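Been reading up on wallpaper murals for a few months now, mostly because I had to choose one and had no idea what I was looking at. Putting what I learned in one place. Thread.

1/ By "mural" I mean the printed kind that comes in numbered drops and makes one big image across the wall. Regular wallpaper repeats every couple of feet. A mural doesn't, and that changes how you measure, order and hang it.

2/ Jungle patterns are everywhere right now. Big leaves, big animals, a flat background color. Pink behind green leaves is a combination I'd never have picked from a color chip, and I've come around to it. 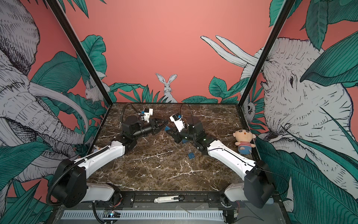
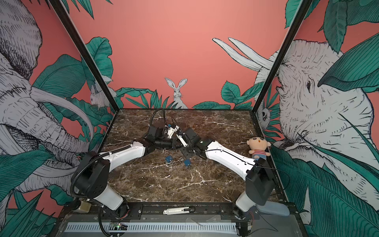

Salmon pink, leaves, and a white rabbit at the bottom of the back wall in both.

3/ First decision is the material. Most shops sell three: plain paper, non-woven, and vinyl. Plain paper is the cheapest and looks the best up close. It also expands when it gets damp with paste, so you have to let each strip rest before you hang it, and for the same length of time.

4/ Non-woven doesn't expand much. You paste the wall and hang the strip dry. If you've never done this before, get non-woven.

5/ Vinyl is for kitchens and bathrooms. It wipes clean. It can also trap moisture, so don't put it on a wall that already has a damp problem. Fix the damp first.

6/ I looked at four lines. Estora has the widest range of sizes. Druvus prints to your measurements but takes longer. Tanguy only does plain paper. Brotmont sells fixed panels, no custom sizes at all. I bought from Druvus.

7/ Samples. Order them before anything else. The green I liked on my screen came in the mail nearly blue. The second one I ordered was right. Tape the sample to the wall and look at it in the morning and again with the lamps on.

8/ A small sample tells you the color and the texture. It tells you nothing about scale. For that, tape newspaper to the wall in the size of the largest shape in the design. A leaf that looks modest in a catalog can be as wide as your couch.

9/ Measuring. Take the width at the top, middle and bottom, and the height at both ends and the center. Use the largest number for each. My wall was off by more than an inch from one end to the other, and the house isn't even that old.

10/ Then add a trim allowance. Druvus wants 2 inches on each side. Estora builds it in for you. Read the page, since adding it twice means paying for paper you throw out and shifting the whole design.

11/ What people forget is where the furniture goes. Most murals put the detail low. If you have a dresser or a headboard on that wall, you'll cover the good part. Some shops will slide the image up if you ask. Mine did it for free and sent a proof the same day.

12/ Same with doors and windows. Make a rough sketch with the openings marked and lay it over the design. You may find a face lands right on a light switch.

13/ Corners. A mural that wraps a corner looks great in photos and is harder to hang. Corners are almost never straight. You cut the strip so it turns the corner by half an inch, then start the next piece with a fresh plumb line and overlap slightly. You lose a sliver of the picture. With leaves you won't see it. With straight lines you will.

14/ Cost. Mine covers 74 square feet. Paper, paste, primer, a smoothing tool and a pack of blades, all in. I had one quote for doing the entire room, all four walls and labor included, and it came to $1,563. I did the single wall myself.

15/ Prep took longer than hanging. Fill the holes, sand, wipe off the dust, prime, wait. Dark paint can show through a thin paper, so if you have a dark wall, prime it white. I skipped a patch near the baseboard and that's the one spot where a seam lifted.

16/ Lay all the strips on the floor in order before you open the paste. Check the numbers. Check for print flaws too, because most shops won't take back a strip once it's been on a wall.

17/ Don't trust the ceiling line or the door frame for your first strip. Draw a plumb line with a level and go by that. If the first one is off, every one after it will be off by more.

18/ Change blades often. I used a fresh one every couple of cuts. A dull blade drags wet paper and tears it, and the tear always goes the wrong direction.

19/ Wipe paste off the front right away with a damp sponge. Don't scrub. Uncoated paper gets shiny where you rub it and stays that way.

20/ Bubbles. Small ones mostly flatten out as the paper dries. I left mine overnight and two were still there, so I slit them with a blade, worked a bit of paste in with a small brush and pressed them flat. Can't find them now.

21/ Keep the offcuts. Label them with the strip number and put them somewhere flat and dark. If you get a scratch later, a torn patch blends in better than a cut one.

22/ Sunlight fades the print. The shops all give a lightfastness rating and it's usually in the small print near the bottom of the page. For a wall across from a big window, look for the higher ratings or plan on curtains.

23/ Taking it down: non-woven peels off dry in full strips if the wall was primed. Plain paper needs soaking and scraping. I took the old border off this same room in August with the windows open and it was still miserable.

24/ Paint for the other walls: take the sample to the store and match the background color, then ask for it a shade lighter. An exact match looked darker than the paper once it was on a whole wall. I repainted that one.

25/ A few people asked about peel-and-stick. I haven't used it on anything bigger than a closet door. It went up fine and one corner has started to curl. I'll add to this thread when I've tried it on a full wall.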